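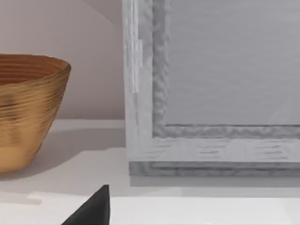
Ebere Yusuf told me over lunch that what she misses least is the shelf work, and I've been thinking about that ever since. For years it was the job everyone at Nernden drew sooner or later: move the bowls, move the frames, set them back a hand's width apart, then do it all again for the next set. Her wrists, she said, have opinions about it to this day!

Since June the arm has taken over most of that handling, and I know a good many of you on the other floors have been wondering how it's going (and, I suspect, whether you're next). Every new move gets tried out in simulation first, a bowl and a frame on a plain white surface, the gripper coming in toward them, and only when Nnamdi Olatunji is happy with it does it go anywhere near the real stock. He is not a man who is easily made happy, and I mean that kindly.

As for the people, all seven of the handling crew are still with us. Ebere and Tanko Ajayi have moved over to checking finishes, and they both had four weeks of training before they started. Tanko would like it known that he found the first week dull and the other three very good. The early shift now begins at 9, which suits the parents and annoys the anglers.

It isn't all settled. Pay grades for the new checking jobs are still being talked over, and a few of you have told me, quite rightly, that you'd like that finished before the arm takes on anything more. Fatima Abubakar is gathering questions for the next staff meeting, so please do stop by her desk or leave her a note.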